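Two-arm cell at the Lornside open day: how close can visitors stand?

Posted in Workshops and Visits, 4 August 2019

Agathe Rey
I am taking a group of 12 to the open day at Lornside and have been asked to send a floor plan for the two-arm table. Our room at Pernlow is narrow and we would like to repeat the demonstration there afterward. How much clear space does the table need at the front, and does the bin have to be fixed down? The handout gives the table height and nothing else.

Sérgio Figueiredo
Leave 1000 mm clear at the front, measured from the table edge, and mark it with floor tape. That is what Lornside uses. The bin is placed by hand on the center line and is not fixed. If it shifts, stop the run and set it back before continuing. 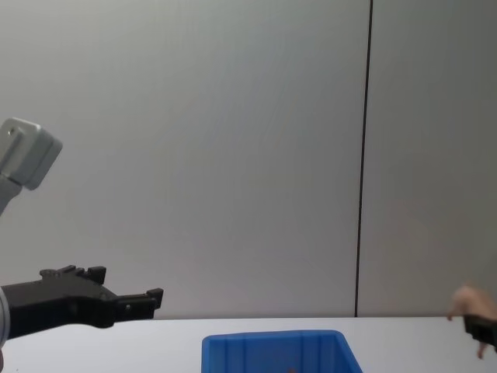
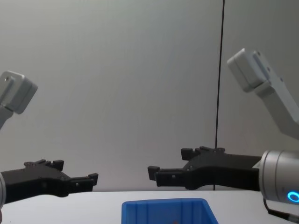 Blue bin on the white table, gripper on the left.

What should the group do if an arm stops in the middle of a run?
Stay behind the tape and wait for the operator. The operator releases the stop, returns both arms to the start position and repeats the run from the first step. A restart takes 2 minutes, so allow for one in your schedule. Visitors should not reach over the table during this time, even to pick up a dropped part.

Trilto
Went last August. Parking is behind the Gallegos building, not at the main gate. Can't help with the clearance but 12 people is too many for one table, we had 7 and the back row saw very little. Split them up.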